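Karthikeyan Warrier
Desk sorting notes, short thread. The desk is the long white one against the wall. Rule for the week: everything on it goes into a bin, goes back to a shelf, or stays because it is in use.

1/ Bins first. Tapered ones with a rim are easier to lift with one hand than the straight-sided Minby boxes I had before. The boxes went to the closet in January and hold cables now.

2/ Color split is simple. Gray is for general trash. Yellow-green is for recycling, mostly packaging and empties. Both stand at the wall side so the working area stays clear.

3/ Drinks: one bottle on the desk at a time, cap on. Full or partly full, it stays upright and away from the keyboard. Empty, it gets rinsed, then goes to recycling with the cap back on.

4/ Current state, bottle and bins.

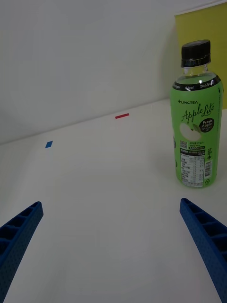
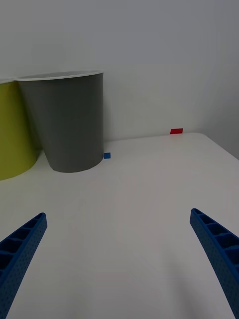 5/ Labels stay on. The sorting guide for my building (Osagie block, unit 44) accepts sleeves and caps together with the bottle. Check your own, the rules differ by street here.

6/ Markers are the weak point. They have no fixed place and end up wherever the last note was written. I ordered a Festden tray, 278 mm long inside. My longest marker fits with room left over.

7/ Surface: damp microfiber cloth, then a dry one. No spray near the wall – it leaves streaks on matte paint that only show in the evening.

8/ Bin liners: I tried three sizes. The small ones slip down, the large ones bunch under the rim. The middle size from Brurnudska holds if the edge is folded over twice.

9/ Next is the drawer unit. Tray measurements go in a reply once it arrives.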